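Old Norse Digital Corpus Working Group
Minutes, project meeting
August 3, 2019

Present: Hrefna Overgaard (chair), Mirsad Spahić, Auður Hallgrímsson, Steinar Brynjólfsdóttir (minutes)
Dialled in: Jacobus Van der Merwe, from item 2
Apologies: none recieved

1. Previous minutes
Accepted. One correction, Mikkelsen transcripts are TEI P5 and were written down as P4. Steinar to fix on the wiki.

2. Transcription
Mirsad: batch 4 finished and proofed once. Batch 5 started, slow going. Hand changes partway through and the second scribe abbreviates nearly everything. Wants a ruling on expansions before he does any more.
Long discussion. Auður for tagging every expansion, Jacobus for silent expansion of the common nasal stroke only. Hrefna pointed out we've told the funder the abbreviations will be searchable, so silent expansion is hard to defend. Agreed: tag everything, stylesheet hides it by default. Mirsad not thrilled but will do it.
Batch 4 to be redone to match. Jacobus offered to script the easy cases.

3. Character encoding
Still getting boxes in place of the insular v on older machines in the reading room. Font problem, not a data problem. Auður has tried the web font on the catalogue computers and it loads, slowly. Leave as is for now, add a line to the help page.
Combining marks - order is inconsistant between transcribers. Normalise on import. Jacobus. 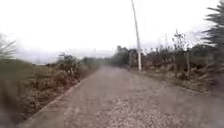
4. Lemmatiser (Ludora)
Auður reported on the test run. 100 sentences from the law texts, checked by hand. Verbs fine on the whole, proper nouns poor. Place names split in two where the manuscript has a space. Prepositions tagged as adverbs and vice versa, which we expected.
Question whether to retrain or just correct by hand. Steinar thinks by hand for the first release, there's not enough text to train on. Jacobus disagrees, says the Flukari wordlist would help if we can licence it. Hrefna to write to them and ask what they'd want for it.
Not resolved. Back on the agenda next time.

5. Hosting
Gamport contract runs out in December. Quote for renewal came in higher than last year's. University can host the static files for nothing but won't run the search back end. Options: stay put, split the two, or rewrite search so it runs in the browser. Mirsad favours the split. Jacobus worried about who looks after it once the grant ends. Fair point, no answer yet.
Steinar to get a written statement from IT on what they will and won't support, incl. backups.
Permanent links must survive whichever way we go. Two articles already in press cite them.

6. Student workshop
Five signed up, room takes six. Programme: palaeography in the morning, markup after lunch. Auður taking the morning, Mirsad the afternoon. Students to bring own laptops with the editor already installed - last year most of the first hour went on that. Steinar to send instructions.
Hrefna asked for a short exercise sheet using a leaf from batch 4. Mirsad will pick one that isn't too stained.

7. Other business
Editorial guidelines still have two versions floating around. The one on the wiki is current. Delete the other.
Jacobus has a draft of the conference paper, comments by email please, not in the margins of the shared copy.

Actions
Steinar: wiki correction, IT statement, workshop instructions
Mirsad: expansions in batch 5, choose leaf, exercise sheet
Jacobus: script for batch 4, normalisation on import
Auður: help page line, write up of Ludora errors
Hrefna: letter to Flukari, reply to Gamport asking for more time

Next meeting to be set by email once Auður is back from leave.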